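Gritance @gritance
5 October 2018

1/ Thread on reading tolerance callouts for shafts and bores. I get the same six questions in my inbox every time I post a drawing, so the answers are going in one place.

2/ Start with the nominal size. A 6 mm shaft and a 6 mm hole share a nominal size and nothing else. The letters and numbers after the 6 carry the information. Capital letter = hole. Lowercase letter = shaft.

3/ The letter sets where the tolerance band sits relative to nominal. H on a hole starts at nominal and goes up. h on a shaft starts at nominal and goes down. g on a shaft sits a little under nominal. p sits over it.

4/ The number sets how wide the band is. Smaller number, tighter band, bigger invoice. For a 6 mm hole, H7 runs from 0 to +12 microns. H8 runs from 0 to +18.

5/ So 6 H7/g6: hole between 6.000 and 6.012, shaft between 5.988 and 5.996. Minimum clearance 4 microns, maximum 24. Sliding fit, good for locating parts you want to take apart by hand.

6/ 6 H7/p6: same hole, shaft between 6.012 and 6.020. You need a press. If you find yourself using a hammer, check the chamfer first.

7/ Common mistake: putting H7 on every hole in the part. Last year Zatside sent me a bracket drawing with 17 holes, all H7. Two of them took dowels. The rest were clearance holes for screws. The requote dropped a lot once the drawing was fixed.

8/ Second mistake: forgetting the coating. Plating adds thickness on each side of a shaft, so the diameter grows by twice the layer. Five microns of nickel puts 10 microns on the diameter, and your g6 no longer slides. State whether the size applies before or after plating.

9/ Third mistake: temperature. Standard reference is 20 °C. A steel part 300 mm long, measured at 26 °C, reads about 21 microns over. Aluminum doubles that. Let parts sit in the inspection room overnight – an hour is not enough for anything thick.

10/ Size is one thing, position is another. Two perfect 6 H7 holes at the wrong spacing will still refuse two perfect dowels. If you use two pins, make one round and one diamond, with the long axis of the diamond square to the line between the holes.

11/ Lead-in matters more than people expect. A 0.5 mm chamfer on the pin and another on the hole gives you close to 1 mm of misalignment before the edges meet face on. Costs very little on a lathe.

12/ Gauging. A go/no-go plug is fine for a batch. For the first article I want real numbers. The Ernov bore gauge I use gets set against a ring every time it comes out of the case. The ring has its own certificate, and the certificate has an end date. Look at it.

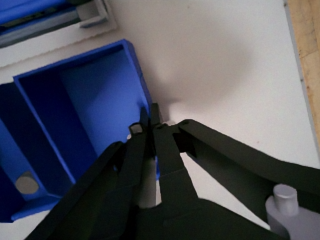 13/ Sources of confusion on old drawings

– Fits written as "running" or "push" with no letters. Ask what the author meant.
– Limits in thousandths of an inch with metric nominals.
– A general tolerance note that contradicts the title block. I had one from the Győri shop where the two differed by a factor of ten.

14/ If the drawing is silent, the general tolerance applies. Check which standard the title block cites before you assume a value.

15/ Part two in November: surface finish, and why a rough bore measures larger than it fits.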